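プレスリリース
2026年1月

シミュレーションの中で台所を片づける競技会「Grustero」、学生チーム「Branel」が初出場します
応援してくださる方、見学してくださる方、一緒に悩んでくださる方を募集中です

Brirkham工科カレッジのロボットサークル「Branel」で広報を担当しています。といっても専任ではなくて、普段は把持の制御コードを書いている二年生です。プレスリリースというものを書くのは人生で初めてなので、形式がおかしなところがあったらすみません。顧問のLauri Kallio先生に相談したら「読んだ人が来たくなれば何でもいい」と言われたので、その言葉を信じて好きに書きます!

まず、お知らせの中身から。

私たちBranelは、学生向けのロボットシミュレーション競技会「Grustero」の本選に出場することになりました。サークルができてから初めての本選です。予選の結果通知が来たとき、部室にいたのは私と部長だけで、二人とも画面を三回くらい更新してから、ようやく声が出ました。

Grusteroは、実機を一切使わない競技会です。運営から配られる仮想の部屋の中で、仮想のロボットアームを動かして、物をつかむ、運ぶ、置く、という作業をどれだけ確実にこなせるかを競います。部屋の間取りも壁の柄も家具の配置も毎回変わるので、ひとつの部屋だけ丸暗記しても点になりません。去年の出場チームの方に話を聞く機会があったのですが、「練習した部屋に似た部屋は一度も出なかった」と笑っていました。聞いているこちらは全然笑えませんでした。

参加チームは5人まで。Branelの出場メンバーも5人です。部員は全部で7人いるので、残りの二人には裏方として、ログの整理と、動画づくりと、差し入れの選定をお願いしています(差し入れ担当は立候補でした。倍率は高かったです)。

部長のMeenakshi Subramaniamからのコメントです。

「去年の7月に練習を始めたときは、ハンドを目標の手前まで持っていくことすら安定しませんでした。今は、つかむ前の姿勢までならかなり自信があります。つかんだあとのことは本選までに何とかします。何とかするために、この冬は部室に住む覚悟です」

住まないでほしい、と先生から注意が入ったことも一緒にお伝えしておきます。
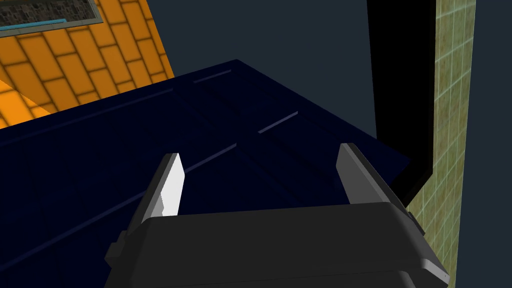
練習用シミュレーションの一場面。指を開いたグリッパーと紺色の面、左奥にオレンジ色のレンガ柄の壁

私が担当しているのは、まさにこの「指を開いて近づいていく」ところです。地味です。見学に来た友達に練習画面を見せると、たいてい「で、いつつかむの?」と聞かれます。でも、ここが雑だとそのあとが全部だめになるんです。ハンドの角度が少しずれたまま下りていくと、指の先が先に家具に当たってしまったり、つかみたい物を横から押してしまったりします。押された物は仮想の床に落ちて、仮想なのに本気で落ち込みます。

特に苦労しているのが、壁の近くです。広々としたところなら多少の遠回りも許されるのに、壁が迫っているとハンドの本体のほうがつかえてしまう。指先ばかり見てコードを書いていた私は、秋になるまで「手首の横幅」というものをほとんど考えていませんでした。部長に「自分の肩幅を忘れて改札に突っ込む人みたい」と言われて、悔しいけれど、とてもよくわかるたとえだったので、いまは部室のホワイトボードに「肩幅!」と書いてあります。

もうひとつ、見た目の問題もあります。練習用の部屋の壁や家具は、柄も色もけっこう派手です。タイルだったり、レンガだったり、妙に暗い色の板だったり。人間なら「ああ、壁だな」で済むのですが、画像から物の位置を推定する側にとっては、細かい目地や面に走る明るい線がいちいち気になるらしくて、何もないところに「何かある」と言い出すことがあります。一年生の担当者はこれを「おばけ」と呼んでいて、毎日のように「今日はおばけが多いです」と報告してくれます。報告の言葉としてどうなのかという議論もあったのですが、短くて伝わるので定着しました。

ここまでの練習の記録も、少しだけ紹介させてください。

昨年7月から年末までに、私たちがシミュレーションの中で行った試行は2466回です。このうち、物をつかんで指定の場所に置くところまで最後までやりきれたのは754回でした。少ない、と思われたかもしれません。私も集計したときは少ないと思いました。ただ、この数字には、最初のころの、アームが天井に向かって元気よく伸びていっただけの試行も全部入っています。消してしまおうかという話も出たのですが、裏方の二人が「失敗のログのほうが読んでいて楽しい」と強く反対して、全部残すことになりました。結果的に、それでよかったと思っています。おばけの正体を調べるときに一番役に立ったのは、夏ごろのひどいログでした。

練習の進め方についても、よく聞かれるので書いておきます。

活動は放課後、部室の机を寄せて、それぞれのノートパソコンと、学校から借りている計算用のマシン一台でやっています。このマシンは部員から「Pesonen」と呼ばれています。先輩の代からそう呼ばれていて、由来を知っている人はもう残っていません。冬はPesonenの排気が暖かいので、席の取り合いになります。夏は逆の意味で取り合いになります。

一回の練習では、最初に部屋をランダムに決めて、誰の担当部分でつまずいたかを全員で画面を見ながら確認します。以前は各自が自分の部分だけ直して持ち寄っていたのですが、そうすると「私のところは正しく動いています」の言い合いになってしまって、あまり楽しくありませんでした。全員で同じ画面を見るようにしてからは、接近担当の私が置き方に口を出したり、置き方担当が壁の柄に文句を言ったりと、にぎやかにやっています。声が大きすぎて隣の囲碁部に謝りに行ったこともあります。囲碁部のみなさん、いつもすみません。応援の色紙、うれしかったです!

顧問のKallio先生にもコメントをもらいました。

「私の専門は材料力学で、ロボットの制御については学生のほうがずっと詳しいです。ですから技術的な助言はほとんどしていません。鍵を開け、鍵を閉め、ときどき質問をしています。なぜその順番で動かすのか、と聞くと、学生は説明しながら自分で間違いに気づいて席に戻っていきます。本選では結果も楽しみですが、帰り道に何を話しているかのほうが気になりますね」

先生の「なぜその順番なんですか」は本当に怖いです。にこにこしながら聞いてくるので余計に怖いです。でも私はこれで、接近の途中に無駄な回り道をしていたことに二度気づきました。

さて、本選です。

Grusteroの本選では、各チームが当日初めて見る部屋で課題に挑みます。会場には各チームの画面が映し出されるそうで、つまり、うちのハンドが壁にぶつかるところも大きく映ります。いまから胃が痛いです。でも、遠くのチームの動かし方をその場で見られるのは、とても楽しみにしています。予選の動画では、つかむ前に一度ぴたっと止まって、考えているみたいな間を取るチームがあって、部内でしばらく真似が流行りました。(真似しただけでは点は上がりませんでした)

本選に向けて、Branelでは次のことを行います。

公開練習
本選までのあいだ、放課後の練習を見学していただけるようにします。場所はBrirkham工科カレッジの第二実習棟、ロボットサークルの部室です。席が少ないので、事前に学校の代表窓口を通して「Branelの見学希望」とお知らせください。中学生や高校生のみなさんも大歓迎です。操作してみたい方には、練習用の部屋でハンドを手動で動かしてもらえるように準備しています。思ったより難しいですよ!

家の中の「つかみにくい物」募集
競技では身の回りの物を扱います。ふだんの暮らしの中で、つかみにくいな、取りにくいなと感じる物や場所があったら、ぜひ教えてください。冷蔵庫と壁のすき間とか、奥に入り込んだふたとか、そういう話が聞きたいです。すでに部員の家族からは「流しの下の一番奥」という意見が多く届いています。いただいた話は、練習用の部屋を自作するときの参考にします。

練習日誌の公開
裏方の二人が書いている練習日誌を、学校の掲示板とサークルのページで順番に公開していきます。おばけの報告もそのまま載ります。数字だけ知りたい方には物足りないかもしれませんが、どこで転んでどう直したかは、かなり細かく書いてあります。個人的なおすすめは、全員が部長の書いた一行の符号ミスを探し続けた回です。部長本人から掲載の許可をもらうのに時間がかかりました。

報道関係のみなさまへ

取材は歓迎です。練習中の様子を撮っていただくこともできますし、シミュレーション画面の提供もできます。実物のロボットが動いているところを期待されると、部室にあるのはパソコンと排気の暖かいPesonenだけなので、その点だけご了承ください。部員への質問は、できれば練習の後半の時間にお願いします。前半はだいたい何かが動いていなくて、全員の返事が短くなります。

最後に、私から少しだけ。

このサークルに入ったのは、実を言うと、説明会で配っていたお菓子につられたからです。ロボットのことは何も知りませんでした。そのときに見せてもらった画面では、ハンドが箱の手前で延々と行ったり来たりしていて、先輩が「もうちょっと、もうちょっと!」と叫んでいました。結局その日は箱をつかめなかったのですが、叫んでいる先輩があまりに楽しそうで、次の日に入部届を出しました。今は私が叫ぶ側です。公開練習に来てくださった方にも、たぶん聞こえると思います。

本選の結果は、よくても悪くても、あらためてお知らせします。

団体概要
名称:Branel(Brirkham工科カレッジ ロボットサークル)
部員:7人
部長:Meenakshi Subramaniam
顧問:Lauri Kallio
活動内容:シミュレーションを使ったロボットアームの制御、画像からの位置推定、練習用環境の自作
活動場所:第二実習棟 サークル部室

見学・取材・「つかみにくい物」の投稿に関するお問い合わせ
Brirkham工科カレッジ 代表窓口 「Branel広報係」宛て
お返事は部員が練習の合間に書いています。少しお時間をいただくことがあります。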